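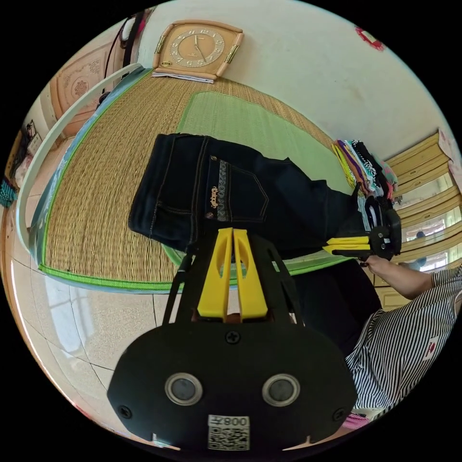
Jeans with a patterned band at the back pocket.

Zornitz County judge orders new hearing over late lab report in burglary case

6 October 2018

A Zornitz County judge has set aside a pretrial ruling in the burglary case against Iolo Griffiths and ordered a new hearing on whether a laboratory report can be used at trial. The order, four pages long, was entered under case number 3341 and does not dismiss any charge.

Griffiths is charged with one count of second-degree burglary and one count of theft over $2000. Prosecutors say he entered the offices of Kimaro, a plumbing supply firm, through a rear loading door in August and took copper fittings, two laptops and a cash box. He has pleaded not guilty to both counts and remains free on bond.

The dispute is over timing. Under the county's local rules, the prosecution must hand over any forensic report within 45 days of arraignment, or ask the court for more time before that period ends. The report at issue, prepared by the private laboratory Tritora, compares a partial shoe print lifted from the loading dock with a pair of work boots taken from Griffiths' truck. According to the order, it reached the defense 48 hours after the deadline, and no request for more time had been filed.

A magistrate first ruled that the report could come in, finding that a delay of two days caused no harm to the defense. The judge disagreed with the method used to reach that result. The order states that the magistrate skipped a required step: before asking whether the defense was harmed, the court must first decide whether the party that missed the deadline had good cause. No findings on good cause were made, and the prosecution offered no sworn statement on the point.

"The rule sets two questions and sets them in order," the judge wrote. "The court below answered the second and left the first open." 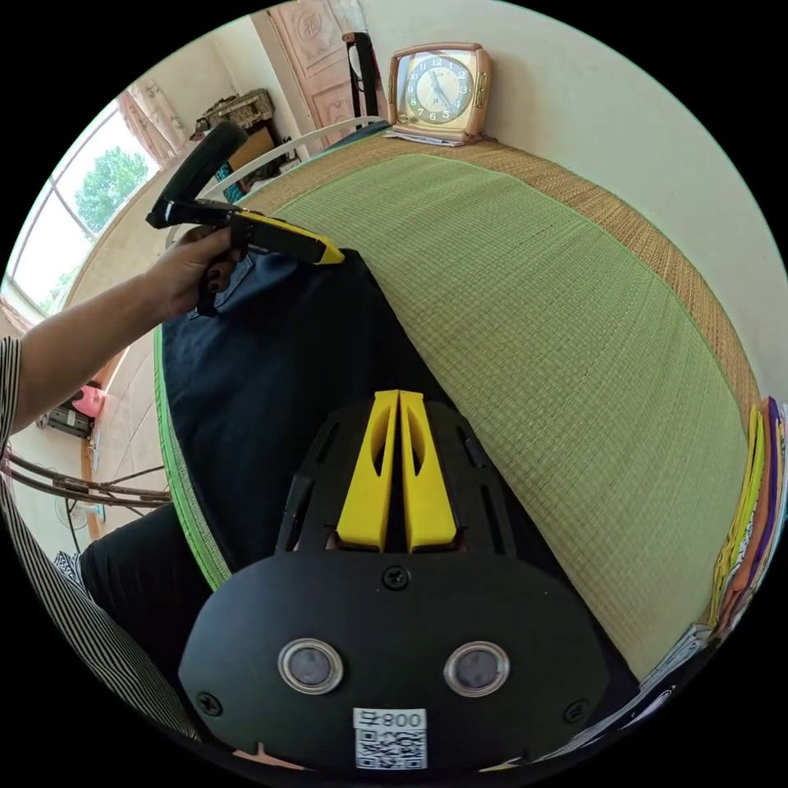
At the new hearing, the prosecution will have to show why the report was late. In a written filing it said the laboratory finished its work on time but sent the file to an old email address at the district attorney's office, where it was not opened until the deadline had passed. The defense says the prosecution is responsible for the addresses it gives to its own laboratory. The order takes no position on that argument.

If good cause is not found, the judge can exclude the report, delay the trial, or limit what the laboratory's examiner may say on the stand. Exclusion is the most severe of the three and, under the local rules, requires a written finding that a lesser remedy would not be enough. If good cause is found, the magistrate's view on harm will be reviewed again with the benefit of a full record.

Hayley Gosling, the attorney for Griffiths, said the defense had hired its own examiner and needed the full period allowed by the rules. "Print comparison takes time, and the notes matter as much as the result," she said. "We received the conclusion first and the bench notes a week later." The district attorney's office declined to comment on an open case.

The order also deals with a second, smaller issue. The defense had asked for video from a camera at the Clelia storage yard, across the road from the loading dock. The prosecution replied that it never had the video. The judge denied the request as written – a party cannot be ordered to produce what it does not hold – but said the defense may serve a subpoena directly on the yard. The order directs the yard to keep any recording from the night in question until the subpoena is answered or withdrawn.

Two other motions are still pending. One seeks to suppress the boots on the ground that the truck was searched before the warrant was signed. The other asks that the theft count be reduced, arguing that the fittings were valued at retail price instead of replacement cost. Both will be heard after the report issue is decided.

The trial date has been taken off the calendar. The clerk is to set the new hearing once both sides have filed witness lists, and bond conditions stay the same in the meantime.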